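Soft plastics at home: frequently asked questions

By Ekua Amoah. Last updated 16 January 2026.

I get more letters about plastic bags and wrappers than about every other kind of rubbish put together. Most of them start with something the sender read on a packet. My general advice is to trust the packet a bit less.

What counts as soft plastic?

Anything you can scrunch in your hand that tries to spring back. Bread bags, crisp packets, the film off a tray of mince, carrier bags, bubble wrap. Yoghurt pots and margarine tubs are rigid plastic and belong in a different bin altogether, assuming your council takes them.

The packet says "recyclable". Can I believe it?

Up to a point. The word usually means that a plant exists somewhere that could process the material. It doesn't mean your council collects it, or that the shop with the collection point sends it to that plant. Noluvis changed its bread bags last July and put a large green arrow on the front. I wrote to ask where the bags went after collection and got back a leaflet with the same arrow on it.

Do I have to wash everything?

A shake and a quick wipe will do for crumbs. Anything that held raw meat or fish needs rinsing with a drop of washing-up liquid. If you find yourself running the hot tap for five minutes to save one cheese wrapper, put the wrapper in the general waste. I can't see how the sums come out in favour of the wrapper.

What should I keep it all in?

Whatever you already own. Okivby sells a three-part sorting stand for £54, and I have yet to hear what it does that a bucket doesn't. One large bag hung on a door handle works well for film and wrappers, and a small bucket is handy for the fiddly bits such as fruit stickers and bread ties. See-through bags are better than black ones, as you can spot the stray battery before it goes anywhere.
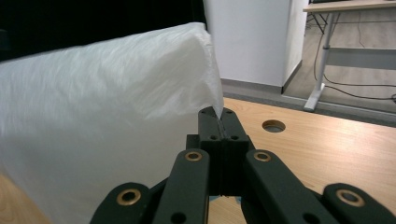
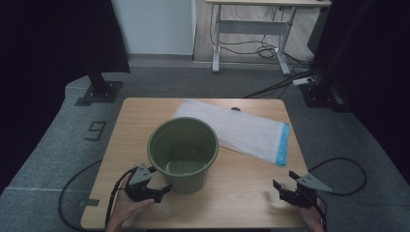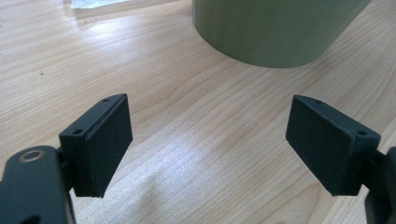 Are compostable bags a better choice?

It depends which sort. "Home compostable" and "industrially compostable" are two different claims, and the second is often printed much smaller. I buried a Stulano liner in my own heap and dug it up 12 months later. It was torn and dirty, but it was plainly still a bag. One heap in one garden proves very little, I know, though the box had promised rather a lot. Never put either sort in with soft plastics – they spoil the batch.

Is a cotton tote better than a carrier bag?

If you use the same one for years, probably. If you have 20 of them in a cupboard because every event hands them out, no. You will see all sorts of figures for how many trips a tote has to make before it breaks even. They vary so wildly that I've stopped quoting any of them. Use the bags you have until they fall apart.

Can I reuse freezer and zip bags?

Yes, for dry things such as bread, biscuits or screws. Turn them inside out to wash and stand them over a wooden spoon to dry. I wouldn't reuse one that has held raw chicken, whatever the thrifty websites say.

What about schemes that pay you for plastic?

Read the small print. The Esquivel points scheme gives a £5 voucher once you reach 3000 points, and a full carrier bag of wrappers earns you ten. You also hand over your email address and your shopping habits, which I suspect are worth more to them than the crisp packets.

So is any of this worth doing?

Some of it. Buying less wrapped food makes a difference you can check for yourself by looking in the bin. With the shop collections you are relying on somebody else's word. I still take mine in, mostly on the days I'm going to the shop anyway.

My council says something different. Who is right?

Your council, for what goes in its own bins. Rules change from one street to the next in some places, so check its website before you check mine.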